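Category: Features | Work and Buildings

The Long Shift: How Hospital Cleaning Became a Skilled Trade at Flallcombe 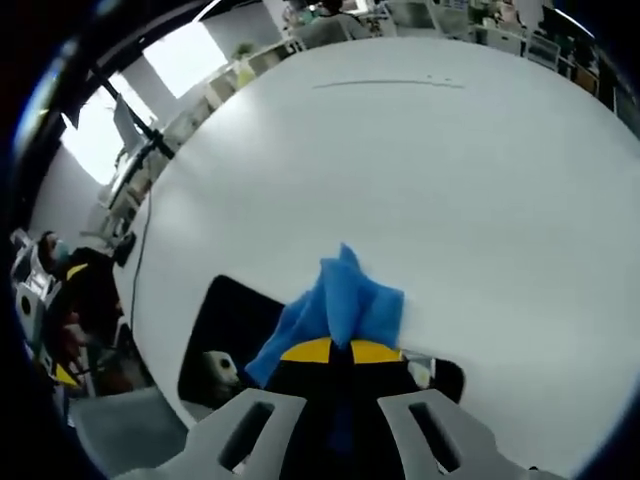
A department with its own door

The housekeeping department at Flallcombe General Hospital occupies a corridor on the lower ground floor, between the linen store and the loading bay. Until three years ago it shared a single office with the porters. It now has a training room, a records desk and a supervisor on duty at every hour of the day and night.

The change followed an internal review led by Annatjie Venter, the hospital's head of support services. The review examined how each ward was cleaned, who decided the order of work and how long staff remained in their posts. It found that written procedures existed for operating rooms and isolation rooms but that general wards relied on habit, handed from one employee to the next.

"We had people with 26 years of experience and no document that recorded what they knew," Ms. Venter said. "When they retired, the ward started again from the beginning."

Writing down the work

The first task was to produce a procedure for every type of room. Ruan Mokgethi, then a night supervisor, spent the winter following his own colleagues through their shifts. His notes became the department's handbook, which runs to 13 chapters and is revised each February.

Much of the handbook concerns sequence. Staff work from the cleanest part of a room toward the least clean, and from high surfaces to low ones. Cloths are assigned by color to particular areas and do not travel between them. Bed rails, call buttons and door handles appear on a separate list, as these are touched most often and were, under the old arrangement, the items most easily missed.

A longer chapter deals with conduct around patients. Employees are asked to knock, to give their names and to explain what they are about to do. Mr. Mokgethi regards this chapter as the most important in the book – it was also the one that took the most drafts.

Training and pay

New employees complete a course before they are assigned to a ward. The course was designed with Drulton College, where Ekaette Afolabi teaches in the school of applied health. It covers the safe dilution of chemicals, the handling of waste and the basic principles of infection control. Those who pass receive a certificate and move to a higher pay grade.

Ms. Afolabi had expected the chemistry to present the greatest difficulty. In practice, many students found the record keeping harder, and the college has extended that portion of the course.

The new grades were not agreed without dispute. Dennis Khaemba, who represented the staff in the negotiations, argued that experienced employees should not have to sit an assessment in order to keep duties they already performed. A compromise allowed long-serving staff to qualify by observed practice on their own wards.

A wider interest

The hospital has 1307 rooms and spaces on its cleaning schedule, from the main entrance hall to the smallest supply closet. Each is now inspected under a common standard, and the results are posted where ward staff can read them. Nurses may request an additional visit directly, without passing through the facilities office.

Other institutions have asked to see the handbook. The regional clinic at Puto has adopted it with minor changes, and its manager, Mandla Mathebula, intends to add a section on outpatient waiting areas, which the original treats only briefly. A nursing home at Nkosi is considering the same course.

Ms. Venter is cautious about how far the model can be carried. Smaller sites may have only one cleaner on duty, and a schedule written for a large team does not divide easily. A shorter edition of the handbook is in preparation for such sites, and Mr. Mokgethi has returned to nights while he completes it.

This website uses cookies to improve your reading experience. Accept all | Manage preferences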